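Golley Hall

Reading time: 3 minutes

Print this article | E-mail this article

Golley Hall is a concert and theater venue in the Assunção district, on the east bank of the canal. It has a main auditorium with 594 seats, a studio theater with 200 seats, and a rehearsal wing that is rented to local ensembles. The hall is run by a nonprofit company, the Golley Hall Trust, and is the home of the Assunção Chamber Players.

History

The building began as a grain exchange and was used for trading until the canal closed to freight. It then stood vacant for long periods, apart from a few seasons as a roller rink. A proposal to tear it down was dropped after the city bought the site and leased it to the newly formed trust.

The first concerts were held on the old trading floor, with folding chairs and no fixed stage. A raked auditorium was built inside the brick shell during the first major renovation, and the trading floor became the lobby. The iron columns were kept, and two of them block the view from the last rows of the side sections. Tickets for those rows are sold at a lower price.

Expansion

The rehearsal wing was designed by the architect Halldóra Vestergaard and stands on the former loading yard. It holds four practice rooms, an instrument store, dressing rooms and restrooms for performers. The largest practice room matches the width of the main stage, so that dance companies can rehearse at full scale. The wing opened on August 7, 2019, with a free program of short performances in every room. 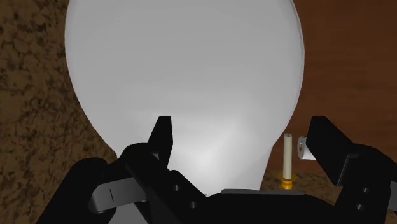
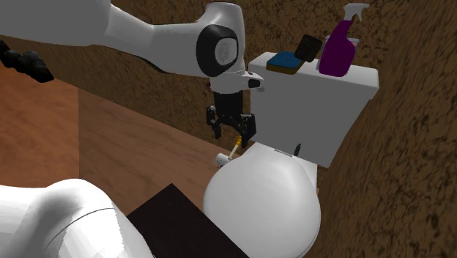 Computer renderings: a smooth white surface, first; a white robot arm with a black gripper, second.

Part of the cost was met by a seat-naming campaign, which drew more than 800 donors. The rest came from the city and from a loan that the trust is repaying out of rental income.

Programming

The season runs from October to late spring. Chamber music makes up the largest share of the calendar, followed by spoken theater and dance. The studio is used mostly for new plays and for the Fivska series, a run of late-evening concerts of electronic and improvised music. Fivska was started by the cellist Araceli Manzano, who also led the Cellora quartet during its residency at the hall. Cellora recorded two albums in the main auditorium, both of them without an audience.

School matinees are given on weekday mornings. Summer is usually left for maintenance, although the lobby stays open for exhibitions.

Acoustics

The main auditorium has a fairly dry sound, which suits speech and small ensembles. Larger groups have found it less forgiving. Movable wood panels can be lowered behind the players to strengthen the sound toward the back rows, and heavy curtains are drawn along the side walls for amplified events.

Access

The main entrance is on Canal Street. Step-free entry is through the rehearsal wing, with an elevator to both levels of the auditorium. There is no parking lot on the site.

Comments (3)

marten_k: The roller rink lasted longer than "a few seasons." My sister and I skated there all through grade school.

Dolores P.: Are the panels used for solo piano too? I was in row M last winter and it sounded much fuller than I remembered.

eastbanker: The elevator only goes to the lower balcony if you ask an usher for the key. Might be worth adding to the Access section.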